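Inicio Preguntas Etiquetas Usuarios Ayuda
Tiempo de lectura: 2 minutos

¿Es válido comparar dos políticas de agarre si varía la posición inicial de los objetos? 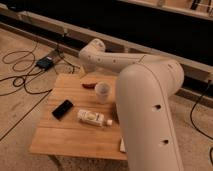
Evaluamos dos políticas entrenadas por imitación, Pace y Vandia, en una tarea de mesa con objetos de uso diario. El conjunto de entrenamiento consta de 509 demostraciones. Pace completó 57 de 64 ensayos, pero los objetos se recolocaron a mano en cada uno. Se solicita orientación sobre la validez de la comparación.
Manikandan Raju, 4/10/25

Tiziana Messina
La variación no invalida el resultado si ambas políticas parten de las mismas disposiciones. Se recomienda fijar 12 configuraciones, registrarlas con una imagen de referencia superpuesta y alternar las políticas dentro de cada una. Conviene publicar el intervalo de confianza junto a la tasa de éxito y definir por escrito el criterio de fallo antes de iniciar los ensayos.

Mesfin Adugna
En Nirnholm usamos plantillas de papel. Funcionan bien.

Comentarios
Corrado Sartori: ¿La alternancia debe ser aleatoria?
Tiziana Messina: Preferiblemente, con la semilla registrada.
Rafferty Szabo: Las plantillas no controlan la orientación de los objetos tumbados.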